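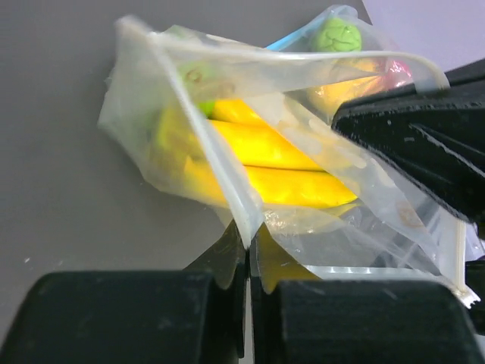
Kann das Greifer-Kit Tanoli auch Druckverschlussbeutel handhaben?
Mit den breiten Fingern ab Kit-Version 2 sind Beutel freigegeben, sofern die Schließkraft im Profil "Folie" eingestellt ist.

Support > Greifer > Tanoli > Ticket 76

Diese Website verwendet Cookies. Mit der weiteren Nutzung stimmen Sie dem zu.

Status: in Bearbeitung
Eröffnet: 2019-01-06
Produkt: Tanoli, zweiarmig, Testpaket von Skorkmont
Standort: Tustside

Fehlerbild
Ein Arm hält den Beutel am Rand, der andere soll Spielzeugobst einlegen oder entnehmen. Beim Nachfassen rutscht die Folie aus den Fingern. Der Fehler kommt vor allem bei vollen Beuteln vor, mit dem Profil "Standard" in 3 von 10 Durchläufen. Meldung in der Steuerung Trollow: "Griff verloren", danach Halt.

1. Mechanik geprüft
Schrauben der Finger nachgezogen, Schlitten auf der Linearführung von Hand verfahren. Kein Spiel spürbar. Das Obst lag für den Test im Kübel mit der Aufschrift "Bird Tub". Kabel am Servo sitzen fest, Zahnriemen nicht nachgespannt.
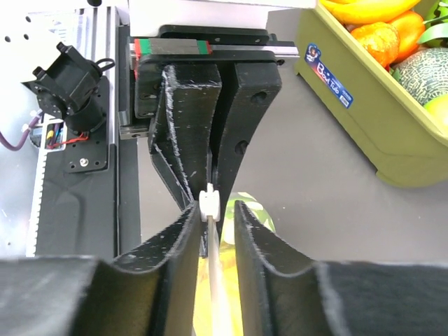
2. Profil umgestellt
Von "Standard" auf "Folie" gewechselt, Trollow neu gestartet. Der Wechsel wird erst nach dem Neustart übernommen, im Handbuch fehlt der Hinweis. Danach mit beiden Armen am selben Beutel gearbeitet: ein Greifer oben an der Folie, die Finger des anderen um ein kleines gelbgrünes Teil geschlossen. Halt trat noch einmal auf.
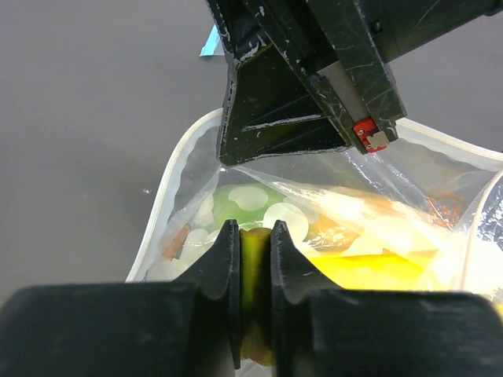 3. Anheben ohne zweiten Arm
Beutel nur oben gefasst und über dem Tisch gehalten, der zweite Greifer blieb offen. Damit lässt sich trennen, ob die Folie durch die Schließkraft oder durch den Zug des anderen Arms verloren geht. 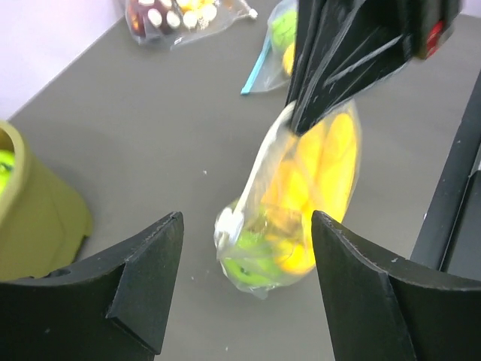 In dieser Prüfung kam keine Meldung. Wir gehen deshalb davon aus, dass die Arme im gemeinsamen Betrieb gegeneinander ziehen, und bitten Skorkmont um die Grenzwerte für die Zugüberwachung. Im Datenblatt steht nur die Schließkraft.

Antwort Skorkmont: Die Grenzwerte werden mit dem Update im März einstellbar. Bis dahin Geschwindigkeit des zweiten Arms auf die kleinste Stufe setzen.

Stufe gesetzt, Wiederholung der Testreihe steht aus. Über den Kauf entscheiden wir nach dem Update, das Ticket bleibt so lange offen.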